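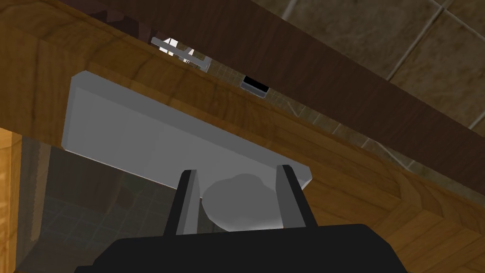
Slide 1. Title and welcome

Good morning, and thank you to the Pladthorpe Tenants' Association for the invitation to speak. My name is Leonie Widmer and I lead the home adaptations service at Flirnon Housing. My colleague Brigitta Trummer is responsible for assessments and will join me for questions at the end.

Housekeeping: fire exits, hearing loop, handouts by the door. Large print copies on request.

The talk concerns kitchens, and in particular how a kitchen can be altered so that a tenant may go on cooking in it when standing, reaching or bending has become difficult. Bathrooms are covered by a separate session in December.

Slide 2. Background to the service

The service was set up following the merger of the Pladthorpe and Bredbridge housing offices. Before the merger each office held its own waiting list and applied its own rules. A tenant in Bredbridge could be offered a lowered worktop while a tenant in the same position in Pladthorpe was offered a perching stool and a leaflet. A single policy now applies to both areas.

In the last financial year the service received 626 requests. Kitchens accounted for 200 of these. The remainder were chiefly level access showers, grab rails and door widening.

(Pause here. There is usually a question about private tenants. Answer: they should apply to the council directly. The address is on the back of the handout.)

Slide 3. Who may apply

Any tenant may apply, and so may a member of the household who is not named on the tenancy. A letter from a doctor is not required at the first stage. Applications made by a relative or a neighbour are accepted if the tenant has agreed to this, and the form has a box for that purpose.

Leaseholders are dealt with under different rules. Please refer them to Brigitta and do not attempt to summarise the rules from the platform.

Slide 4. The assessment visit

The visit normally lasts an hour. The assessor will ask the tenant to make a hot drink and a simple meal in the usual way. Some tenants tidy up and move everything to the front of the shelves before we arrive. We would much prefer that they did not, as the assessor needs to know where the heavy pans are normally kept.

Measurements are taken of elbow height when seated and when standing, of comfortable reach forwards and upwards, and of the turning space for any wheelchair or walking frame. Where two people cook in the same kitchen, both are measured.

A written report follows. Tenants have the right to comment on it before any work is ordered.

Slide 5. Common alterations

Worktops. A fixed height suits most households. Height-adjustable sections are fitted where two users have very different needs. Knee space under the sink and hob must be kept clear, and pipes boxed in or lagged so that legs are protected from heat.

Wall cupboards. These may be lowered, or fitted with pull-down baskets. The baskets need a certain strength in the arms, and the assessor will bring a sample to try.

Base cupboards. Drawers are nearly always easier than shelves. Full-extension runners are now standard in our contracts.

Ovens. A side-opening door with a pull-out shelf beneath it is the usual choice for seated cooks.

Taps and sockets. Lever taps, and sockets brought forward to the front edge of the worktop. These are small jobs and are often done within the same month as the visit.

Lighting. Strip lights beneath the wall cupboards are offered to tenants with poor sight.

Slide 6. Contractor and timescales

All kitchen work is carried out by Fankhauser under a contract let jointly for both areas. Minor works have a target of 2 weeks from the order. Full adaptations have a target of 13 weeks. The target for full adaptations was missed in the spring owing to a shortage of joiners, and the affected tenants were written to individually.

Tenants are given a temporary hob and a fridge if their own cannot be used while work is in progress. Please ask for these when the start date is agreed.

Slide 7. When an application is refused

The reasons must be given in writing. An appeal goes first to the service manager and then to the independent panel. Support in preparing an appeal is available from the tenants' adviser, who holds a drop-in at the Bredbridge office.

Slide 8. Questions

Invite Brigitta Trummer to the front. Repeat each question into the microphone before answering. Personal cases should be taken at the side table after the session and not discussed in the hall.

Collect feedback forms. Return the loop receiver to reception.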